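The Desk Drawer, the Pen Cup and Other Small Battles

Reading time: 7 minutes

Every January I get the same itch, and it starts at my desk. I work from the back bedroom, I pay the bills there, I wrap presents there and I glue broken things there, so by the time the holidays are done with me you could plant potatoes in what has piled up. My husband says I should just close the door. My husband also keeps eleven dead pens in the truck, so I don't take his advice on the subject.

What follows is what I've picked up over a good many years of clearing that desk, plus a few things readers have written in with. Take what suits you and leave the rest.

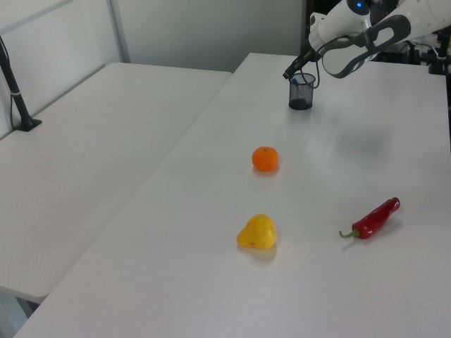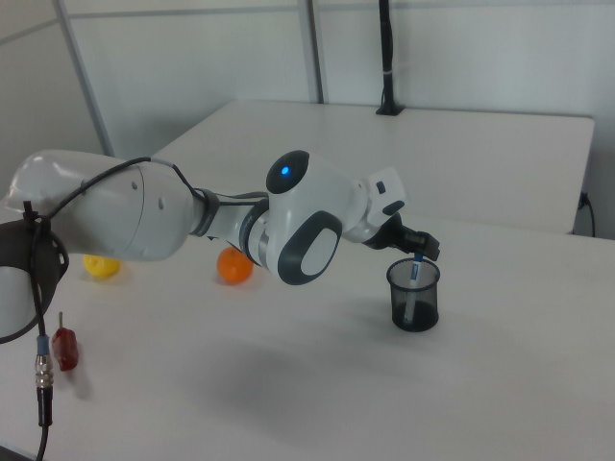 White tabletops, with a mesh cup at the far edge in the first one.

Let me start with pens, as pens are where I always start. Get every pen, pencil and marker in the house into one heap. Look in coat pockets, the junk drawer, the bottom of your purse and beside the phone. Then sit down with a cup of tea and a scrap of cardboard (the back of a cereal box is perfect) and scribble with each one. If it skips, give it one more chance by rolling the tip on the sole of a rubber shoe. If it skips again, out it goes. I know it has the name of your old bank on it and you're fond of it. Out it goes anyway!

A pen cup should be loose enough that you can pull out one pen without three others coming along for the ride. Mine holds two black pens, a pencil, a marker and a pair of small scissors, points down. Everything else lives in a box on the closet shelf, and I go shopping in that box when something runs dry. If you like a mesh cup, and I do, know that it collects gray fluff in all those tiny holes. An old soft toothbrush with a drop of dish soap gets it out nicely. Rinse it under the tap and stand it upside down on a towel overnight, and don't put the pens back until morning or the metal ones may leave you a rust ring.

Felt markers keep better lying flat. Ballpoints don't care. Good pencils do care about being dropped, more than you'd think, and a pencil that breaks every time you sharpen it has very likely been on the floor a few times and cracked inside.

White surfaces

I painted my desk white in a fit of magazine reading and have been wiping it ever since. I don't regret it – the room is dark and the white bounces the light around beautifully – but it does show everything. A few things that work for me:

For everyday grime, warm water and a very little dish soap, then a second cloth with plain water, then a dry one. The second cloth is the one people skip, and then they wonder why the desk feels tacky by suppertime.

For ballpoint ink, rubbing alcohol on a cotton ball, dabbed and never rubbed. Try it underneath first, where it won't show. It took the shine clean off a painted nightstand of my mother's and I heard about it for years.

For coffee rings, a paste of baking soda and water, left on while you go and do something else, then wiped up gently. Go easy on anything glossy.

For permanent marker, draw over the line with a dry-erase marker and wipe it while it's fresh. My sister-in-law swore by this and I thought she was pulling my leg, but it has saved me twice (once on the desk, once on the refrigerator, and we won't discuss the refrigerator).

Please don't reach for the scouring powder. It makes thousands of little scratches, and every one of them holds dirt from then on.

Cords

I've tried just about everything for cords. I've tried the plastic clips that fall off in July when the glue goes soft, and the long zippered sleeve that took me an entire afternoon and then had to come off again the week we changed printers. What has lasted is plain hook-and-loop tape, bought on a roll and cut with kitchen scissors. It holds and it comes undone when you want it to, and the whole roll cost less than lunch.

Start by unplugging everything. Yes, everything, and save your work first. Lay the cords out on the floor, wipe each one with a barely damp cloth, and let them dry all the way before they go anywhere near an outlet. While you're wiping, feel along the length for nicks or stiff spots, especially right where the cord meets the plug. A cord that's cracked there gets thrown out at our house, no discussion and no electrical tape.

Then label both ends. A fold of masking tape with a word on it is plenty. I used to write things like "gray one," and I can tell you that was no help at all the following winter. Write what it belongs to.

When you coil up the extra, make wide, easy loops, as big as a salad plate. Tight little bundles are hard on the wire inside. Leave some slack behind anything you pull forward to dust, such as a lamp or a printer. Cords that have to cross the floor should run along the wall, and never under a rug, where they can get warm and worn without you ever noticing.

The drawer

Shallow drawers are a blessing and deep ones are a trap. If you've got a deep one, give it to big things like envelopes, the hole punch and the spare ream of paper, and keep anything smaller than your hand out of it.

For the shallow drawer, don't run out and buy dividers. Save small boxes for a month first. Tea boxes, the lids from shoe boxes, the tins that cough drops come in, all of these will sit side by side quite happily, and if you don't like the arrangement you've lost nothing. I moved mine around for most of a winter before I settled. A dab of poster putty under each one keeps them from sliding forward when you slam the drawer, if you're a drawer slammer. I am.

Put the things you use daily at the front. That sounds too simple to print, but I had my stamps at the very back for years, behind the thumbtacks, and stuck myself more often than I care to say.

Paper

I keep three folders standing up on the desk: Pay, Answer and File. Nothing is allowed to lie flat. Paper that lies flat breeds. Once a week, while supper is in the oven, I go through all three. The File folder gets emptied into the cabinet, and if I'm being good I pull one old thing out for each new thing that goes in.

Manuals go in one accordion file by room: kitchen, laundry, garage and so on. Staple the receipt right inside the front cover. Receipts fade terribly, so if it's for something big, make a copy too.

The last five minutes

When I'm done for the day I put the pens back in the cup, carry my mug to the kitchen (you'd be amazed how I resist this), push the chair in and give the top one pass with a dry cloth. It takes less time than the weather report. Coming in to a clear desk at 7 in the morning, before the coffee has done its work, makes me a much nicer person to live with, and I have that in writing from my daughter on a birthday card.

Next month I'll get into sewing boxes and what to do with all those buttons. If you have a good way of keeping bobbins with their matching spools, do write, as mine have come apart again.

Comments

Patty in the valley
The dry-erase trick works on a whiteboard somebody used the wrong marker on, too! I taught school for years and that was the first thing I showed every new teacher.

Declan Hennessy
For the ballpoint stains, go carefully with alcohol on shellac. It'll dissolve the finish on an older piece and there's no wiping that back. If you don't know what the finish is, test a spot inside a leg. I refinish furniture and I see a lot of cloudy circles.

MarjorieK
Thank you for the tip about the rust ring, I have one and always blamed the cat's water dish.

Old Tom
What about cords you can't identify? I have a whole shoe box of them.

Reply from the author
Tom, I put mine in a bag with the month written on it. If a year goes by and I haven't gone looking for any of them, the bag goes to the electronics recycling. I've only been sorry once, and that was over a camera charger.

Bev
Bobbins: thread a pipe cleaner through the spool and the bobbin together and twist the ends. Ugly but they stay put.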